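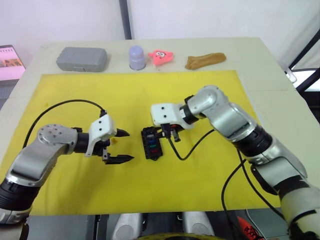
A small connector plug above a slotted black block on the yellow mat at Skuno, Tremow.

Good news for anyone with a drawer full of dead lamps and mystery cables: Skuno is adding a wiring evening to its calendar this October, and I stopped by the Skokov Street room to find out what we're getting.

The evenings will stick to the small stuff. Think plugs, connectors, fuse and terminal blocks, the little things that make a perfectly good radio go quiet. I've thrown out more than one gadget over a part like that (sorry, toaster), so I'm exactly the person this is for!

The work gets done on a white table with a big yellow mat in the middle, and I want that mat. A black plug shows up on it right away, and so do the tiny blue, green and red inserts in the block — on my kitchen table at home they'd be lost in the wood grain in a minute. There's a pink star plush with a cartoon face along the far edge, next to a folded tan cloth, and I'm told more than one kid has tried to leave with it.

Each session has room for 28 people and runs from 7 in the evening until the last cover is screwed back on. It's free to get in, but you pay for any parts you use. You can bring one item per person. Nothing with a gas line, please, and no microwaves. If you still have the manual, stick it in the bag too.

Skuno says it logged 342 repairs last year, mostly clothes and bikes, and people kept asking about electrical things at the door. Brynjólfsdóttir, the hardware store two doors down, is putting in over $799 worth of connectors, fuses and crimp ends to get the shelf started, and it'll hold back a box of odd sizes for the older stuff folks bring in.

Sign-up sheets are at the Skokov Street desk and by the register at Brynjólfsdóttir. I've put my name down with a desk lamp that only works if you lean on it, and my sister has already claimed the seat next to me for her doorbell.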